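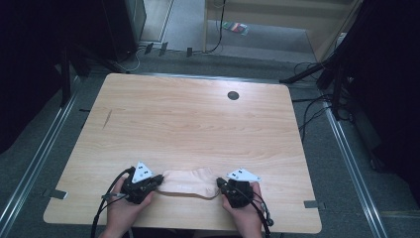

# 연구 갤러리: 천 소재 양손 조작 시연의 수집과 학습

본 페이지는 Eltar 연구그룹이 수행하는 유연물 양손 조작 연구의 작업 현장과 주요 결과를 소개하기 위하여 마련되었다. 연구 책임은 Birgit Kleinschmidt가, 시연 수집과 데이터 정제는 Pascal Frerichs가 맡고 있다. 수록된 내용은 2022년 6월 14일 기준이다.

## 작업 현장

**양손 시연.** 작업자가 양손에 검은색 휴대형 그리퍼를 하나씩 쥐고 베이지색 천의 양 끝을 집고 있다. 그리퍼 위에는 검은 표식이 인쇄된 흰색 삼각형 마커판이 각각 장착되어 있다.

**작업대.** 시연은 밝은색 목재 상판 위에서 이루어진다. 상판의 위치는 수집 기간 동안 변경하지 않으며, 좌표 보정은 매 수집일의 첫 시연 전에 실시한다.

## 연구 개요

천은 강체와 달리 파지 지점이 같더라도 매번 다른 형태로 변형된다. 이 때문에 물체의 자세를 몇 개의 변수로 표현하는 기존의 계획 기법을 그대로 적용하기 어렵다. 본 연구에서는 사람이 그리퍼를 직접 손에 쥐고 수행한 동작을 기록하고, 이를 로봇 양팔의 제어 정책 학습에 사용하는 방식을 채택하였다. 원격 조종 방식에 비하여 시연 시간이 짧고, 천의 장력을 작업자가 손으로 느끼면서 조절할 수 있다는 점을 고려한 것이다.

과제는 펼치기, 반으로 접기, 정해진 위치로 옮기기의 세 종류로 구성된다. 각 시연은 천이 상판 위에 구겨진 상태로 놓인 시점부터 양쪽 그리퍼가 천을 완전히 놓는 시점까지를 한 단위로 한다. 중간에 천을 놓친 경우에도 작업자가 스스로 다시 집어 과제를 마쳤다면 해당 기록을 유효한 시연으로 분류한다. 재파지 동작은 정책이 실패 상태에서 회복하는 데 필요한 자료로 활용된다.

## 수집 및 정제

1차 수집에서 확보한 시연은 모두 4,000건이다. 이 가운데 마커 추적이 중단되었거나 좌우 그리퍼의 시각 동기가 어긋난 725건을 학습 자료에서 제외하였으며, 나머지 3,275건을 학습에 사용하였다. 제외된 기록은 삭제하지 않고 추적 알고리즘의 오류 분석용으로 별도 보관한다.

손이 마커판을 가리는 구간에서는 추적값이 불안정해지는 경향이 확인되었다. 짧은 결손은 전후 궤적을 이용하여 보간하되, 파지 순간이 포함된 구간에는 보간을 적용하지 않았다. 파지 시점의 작은 위치 오차도 이후의 천 변형에 크게 작용하기 때문이다.

## 평가 결과

평가는 학습에 포함되지 않은 초기 배치 109개를 대상으로, 배치마다 1회씩 실시하였다. 양손 궤적을 함께 예측하는 정책은 이 중 61개 배치에서 과제를 완료하였다. 성공 여부는 최종 상태에서 천의 모서리 위치를 기준으로 판정하였으며, 두 명의 평가자가 독립적으로 기록한 뒤 대조하였다.

실패 사례는 첫 파지에서 천이 두 겹으로 집히는 경우에 집중되었다. 이 경우 이후의 궤적이 시연과 유사하더라도 천이 펼쳐지지 않았다. 반면 첫 파지가 정상적으로 이루어진 뒤에는 두 그리퍼의 간격과 높이가 대체로 안정적으로 유지되었다. 반으로 접기 과제에서는 놓는 순간에 모서리가 그리퍼를 따라 밀리는 현상이 추가로 관찰되었다.

## 향후 계획

8월에는 두께와 신축성이 다른 천을 추가하여 2차 수집을 진행할 예정이다. 겹침 파지를 조기에 판별하기 위한 손목 시점 영상의 활용 여부도 함께 검토한다. 과제 정의와 판정 기준은 1차와 동일하게 유지하여 결과를 직접 비교할 수 있도록 한다.

자료 열람 및 공동 연구에 관한 문의는 Eltar 연구그룹 Pascal Frerichs 앞으로 접수한다. 본 페이지의 사진과 글을 인용할 때에는 연구그룹명과 기준일을 함께 표기하여야 한다.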